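Sorting by colour is the wrong first step for a brick collection, and the hobby press should stop recommending it. A red 2 x 4 is easy to find among mixed colours. A small red clip is very hard to find among red parts.

Sort by part, then by colour once a drawer passes 50 pieces. Brumdale's divided trays suit this; the deeper Umamus tubs do not.
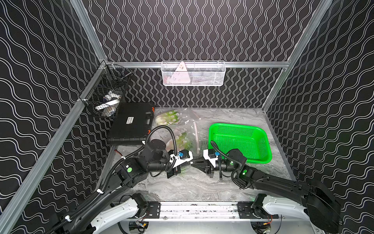
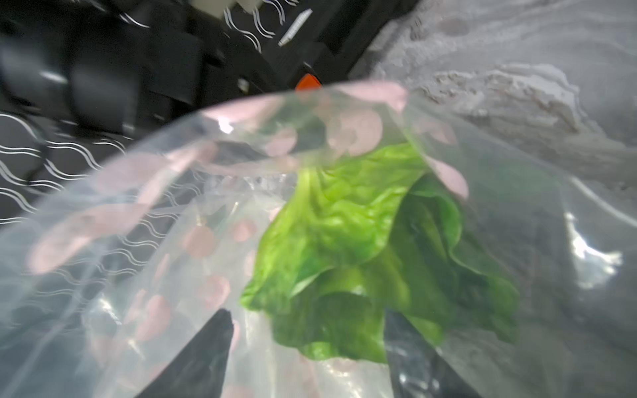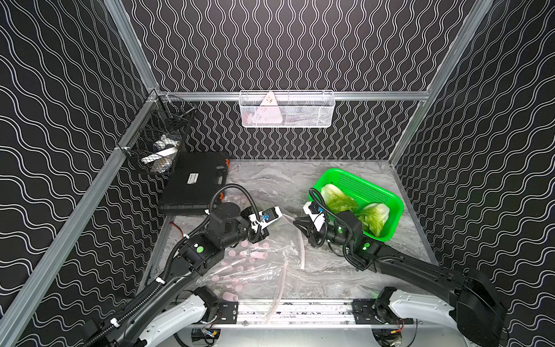 Wire baskets on the rails, first and third; lettuce in a dotted bag, second.

Khôi Quan argues that colour sorting favours mosaic builders. I accept that for flat work using 5 or fewer part types. For anything with hinges, it costs time at every step.

Related
Skekumach baseplates reviewed
Storing tiles without scratches
February swap meet: what sold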